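Section 3. Setting Up the Vurkex Folding Griddle

Applies to the Vurkex with the Iro regulator hose and the Pietrzak folding stand. Owners of the older fixed stand should skip steps 2 through 4.

Revised 2006-02-19

3.1 Choosing the spot

The griddle is for outdoor use only. Do not run it in a tent, in a closed trailer, in the bed of a pickup with the cap on, or under a canopy with side walls attached. An open canopy is acceptable if the lowest part of the roof is at least 80 inches above the ground.

Park first and set up second. Keep the griddle downwind of the vehicle and away from its fuel filler. Leave a clear path behind the cook so that people can pass without reaching over the plate.

Use firm, level ground. On soft grass, put a paver under each foot of the stand. The stand may rock slightly before the plate is fitted; check it again with the plate in place.
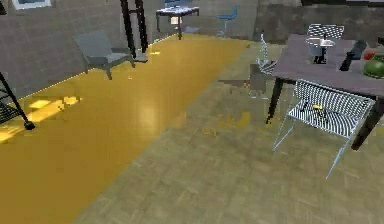 Telmo Marín: The manual says level ground, but most stadium lots slope toward the drains. I set the grease cup on the downhill side and shim the other feet until the plate only just drains. If you level it dead flat the grease sits in the middle. Also, the shims that come with the stand are too thin for our lot. I cut mine from a scrap of deck board.

The method in the comment is acceptable. The slope across the plate must not be more than the width of the bubble on the level supplied with the stand. Do not use loose stones as shims.

3.2 Assembling the stand and plate

Tools needed: the hex key taped inside the lid and an adjustable wrench.

1. Remove all packing, including the foam block under the burner tube. Check the burner ports for scraps of foam.

2. Unfold the rear legs until the latch clicks. Pull back on them by hand. If they move, the latch is not engaged.

3. Unfold the front legs and slide the cross brace down over both pins.

4. Tighten the brace knobs by hand only. A wrench will strip the inserts.

5. Lower the burner box onto the stand with the gas inlet facing right. The tabs on the box drop into the slots on the top rail.

6. Fit the plate with the grease notch at the front. Two people should lift it. The plate has no handles and the underside edges are not finished.

7. Hang the grease cup on its hook below the notch. Line the cup with foil if desired, but do not let foil hang over the side.

Note: With the plate on, the stand is rated for 200 pounds. This includes the side shelf and anything on it. Do not hang coolers from the shelf rail.

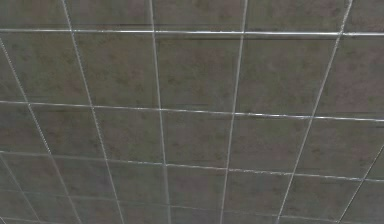

Before going on to the gas supply, close and reopen the lid. It should clear the plate on both sides. If it scrapes, loosen the hinge screws with the hex key, shift the lid, and tighten them again.

3.3 Connecting the gas

CAUTION: No smoking and no open flame within 10 feet during these steps. This includes charcoal grills belonging to the people in the next space.

8. Confirm that the burner knobs are turned to OFF and that the tank valve is closed.

9. Stand the tank upright on the ground, to the right of the stand. Do not place it under the burner box or on the side shelf.

10. Inspect the Iro hose along its full length. Replace it if it is cracked, scorched, or flattened. Tape is not a repair.

11. Screw the regulator onto the tank by hand. The threads should start easily. Back off and try again if they bind.

12. Tighten the hose fitting at the gas inlet with the wrench. Snug is enough. Do not use thread tape on this fitting.

13. Brush soapy water over both connections and open the tank valve slowly. Growing bubbles mean a leak. Close the valve, tighten, and test again. If bubbles still form, do not light the griddle.

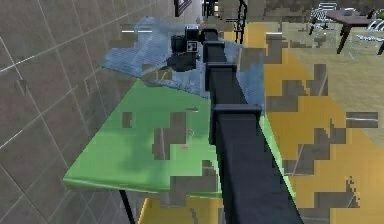
14. Wipe off the soapy water and leave the tank valve open for lighting.

3.4 First lighting

Open the lid. Never light a burner with the lid closed.

Push in the left knob, turn it to HIGH, and press the igniter. If the burner does not light within five seconds, turn the knob to OFF and wait five minutes before trying again. Light the right burner in the same way.

Run both burners on HIGH for 17 minutes with no food on the plate. Light smoke from the shipping oil is normal. Turn the burners off, let the plate cool, wipe it down, and rub on a thin coat of cooking oil.

The Drarkis wind guard may be fitted once the plate has cooled. It covers the rear and left sides only. Do not block the right side, where air enters the burner box.

For packing up after the game, see Section 5. The tank travels upright, disconnected, with the plastic plug in the valve.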